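Part 4: Sorting the ball set

Okay, trays are on the table and the lids are off, so now we get to the part I like best. If you skipped Part 3, go back and wipe the balls down first. I'll wait!

1. Lay the white sorting sheet out flat and smooth it from the middle toward the corners. Any bump and your balls will wander (ask me how I know).

2. Tip the Halleo bag out into the deep tray, slowly. Don't pour straight onto the sheet, or you'll spend your Wednesday evening on your hands and knees under the couch.

3. Pull the greens first. I always start with green, no deep reason, it's just the color I can spot fastest in a mixed pile.

4. Look each ball over under a plain lamp. You want one even color all the way around, and a matte finish with only a soft bit of highlight where the light lands.
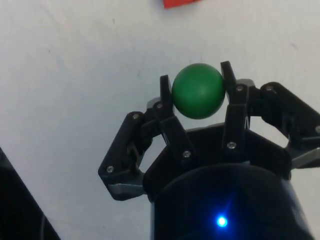 Fig. 6. Green ball, matte finish, held from both sides.

5. Check for dents by turning the ball a quarter turn at a time. A dent shows up as a little shadow that doesn't belong. The gentle darkening along the lower side is just how a round thing looks under a lamp, so don't toss a good ball over it like I did with my first batch.

6. Good ones go in the Rultard tray, green slot. Doubtful ones go in the lid, and you can argue with yourself about them later.

7. Repeat with the other colors, then write your totals on the card. The refill card is number 139 and the spare lid is 477, in case you need to reorder.

Note: Hold the ball at the sides and keep it light. Squeezing hard can leave a mark on the softer ones, and then you're stuck wondering if it came that way.

Caution: Keep the tray off radiators and out of a parked car in August. Mine warped, and the green slot has never closed right again.

Once the lids are snapped on, go to Part 5 for stacking.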